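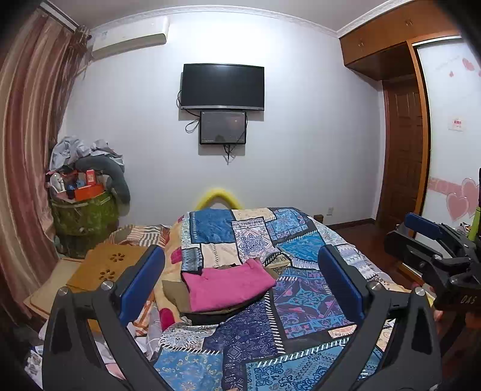

Trucos para comparar pinzas de mano doblando ropa en casa

Llevo desde diciembre probando pinzas con la ropa de la familia, y os cuento lo que me ha servido, por si también os ha dado por ahí. La cama es mi banco de pruebas favorito – blandita, amplia y sin esquinas duras donde golpear los dedos de la pinza.

Empezad por un montoncito ya doblado, con una prenda de color vivo arriba, como la rosa, y las oscuras debajo. Sobre una manta de retales tan estampada como la mía, el color liso se distingue mucho mejor cuando repasáis la grabación (¡y os ahorra bastante vista!).

Con la Flikeck me gusta entrar por el lado del doblez, despacito y con los dedos bien abiertos. La Korneslow cierra más fuerte, y con ella conviene soltar un poco antes de levantar, que si no arrastra la prenda de abajo.

Limpiad las almohadillas azules con un paño apenas húmedo. La pelusa se les pega que da gusto, y una almohadilla sucia os estropea cualquier comparación.

Haced el mismo número de intentos con cada pinza. Yo hago 36 por prenda, con una pausa para la muñeca a la mitad – parece poca cosa, pero el cansancio se nota en los últimos.

Y apuntadlo todo en una libreta, también los intentos que salgan torcidos.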